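Filtering Reflective Cup Grasps in Hand-Held Gripper Demonstrations
Student project report, Janditz robotics lab course
29 August 2022

1. Background

The Janditz lab course records manipulation demonstrations with a hand-held gripper carrying a camera. The recordings are turned into training data for a grasping policy by a software chain called Flekex, which was written by earlier groups. Flekex does four jobs: it estimates the path of the tool, reads the finger opening from the video, cuts the recording into segments and writes the segments to disk.

Our project dealt with the second and third jobs. Polished metal objects caused most of the faulty segments in the June data. The finger tracker looks for dark regions on both sides of the view, and reflections on the metal were taken for part of a finger. The opening then jumped by several millimetres from one video frame to the next, and the segmenter read each jump as a release.

2. Data

We used 3945 segments from the Vieira recording set. After removing those with a lost camera path, 3185 remained. Of these, 300 were put aside for testing and were not looked at while thresholds were being chosen. Labels for the test part (closed on object, open, moving) were set by hand in the Jastonden viewer.

3. Method

The old tracker treated every video frame on its own. We replaced it with three steps.

First, the search region for each finger is limited by the last accepted opening and a maximum closing speed. A dark patch inside a cup is then usually outside the region and is ignored.

Second, the two fingers are tied together. The mechanism moves them symmetrically, so a change seen on one side only is given a low weight. The weight is a fixed function of the difference between the two sides; we tried learning it and saw no gain worth the extra code.

Third, the opening is smoothed with a short median filter before segmentation. The filter looks both ways in time – this is acceptable for recorded data but would add delay on a live system.

The segmenter itself was changed in one place. A release is now reported only if the opening stays above the threshold for 200 ms. The earlier version had no minimum time.

4. Results

On the test part, false releases on metal objects became rare, and the segments for plastic and cardboard objects were unchanged apart from small shifts in the cut points. Two problems are left. Very fast openings are cut late, as the speed limit in step one holds the estimate back. Thin objects held near the fingertips still confuse the symmetry check, since one finger is often hidden.

Processing time went up slightly. The tracker is not the slowest part of Flekex – path estimation is – so we did not try to speed it up.

5. Open points

The speed limit is a constant in the configuration file and should be measured for each tool. The label format of the viewer has no entry for "unsure", and a few test segments were labelled by agreement between us. Both points are passed on to the next group, together with the scripts.

Appendix: steel cup between the padded fingers
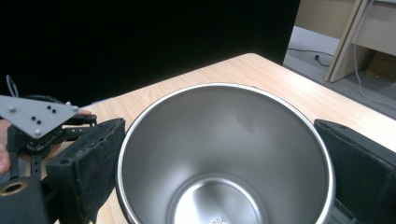 Comment on the report page, Vieira: Did you check what the median filter does to short regrasps? If someone opens and closes again within the 200 ms, your segmenter will join the two grasps into one, and the policy will learn from a segment where the object may have slipped. I would log these cases separately before the next group retrains.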